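The winter we stopped buying things

2023-01-08 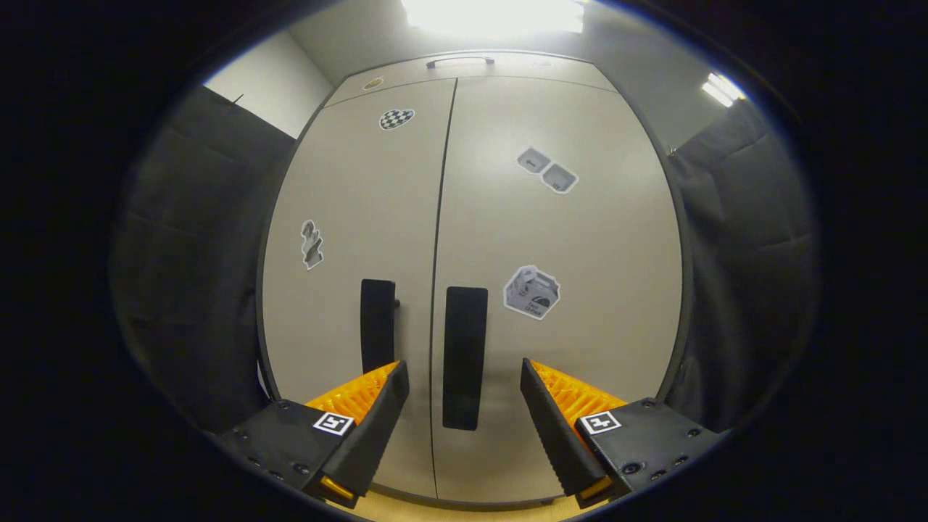
The tall cabinet with the stickers on the doors.

I wanted to write this text before the new year becomes old, but I had a cold and then the children's school started again. So now it is January and I have a cup of tea and one free hour.

In December we made a decision in our family. For three months we do not buy anything which is not food, medicine or a ticket for the bus. I had read about such things before and I always thought it is for people with a lot of time. Then I sat down with the bank papers and saw that in one year we had spent 3098 on small things. I do not mean the rent or the heating. I mean candles, phone covers, a second umbrella, boxes to keep other boxes in. I looked at this number for a long time and then I showed it to my husband, who went to make coffee and did not say much.

The first week was easy. It felt like a game. The second week I needed a new whisk, because the old one had lost two of its wires, and I walked to Favstead, where there is a good kitchen shop, and stood before the window. I went home again. A fork also beats eggs, only slower, and my arm was tired.

What surprised me most is how many habits I have which end in a shop. When I wait for my daughter at her swimming lesson in Prelen, I have 40 minutes, and I used to walk through the stores just to be warm. Now I sit in the library across the street. It has old armchairs and a radiator which makes noise, and I have already finished a long novel about a lighthouse. I would never have read it at home.

We also started to use what we have. I found wool for a whole sweater in a bag, still with the price on it. My son repaired his backpack with fishing line and it looks terrible, but it holds. From the Gallagher bakery I bring the bread of yesterday, which costs half, and we toast it.

Not everything went well. My sister-in-law had her birthday and I gave her a jar of plum jam and a card. She was polite - maybe a little too polite. I think for presents I will make an exception next time, with a limit which we agree on before. Also I broke the rule once, for a pair of winter socks. My feet were cold and I do not regret it.

So far we have kept some 215 which would be gone in other winters. I write every amount in a green notebook, also the socks. We have not decided what to do with the money. The children vote for a dog, and I vote for new windows in the kitchen, so the discussion will be long.

If you also try something like this, please write me in the comments how you do it with birthdays. I would like to know before my mother has hers in the spring.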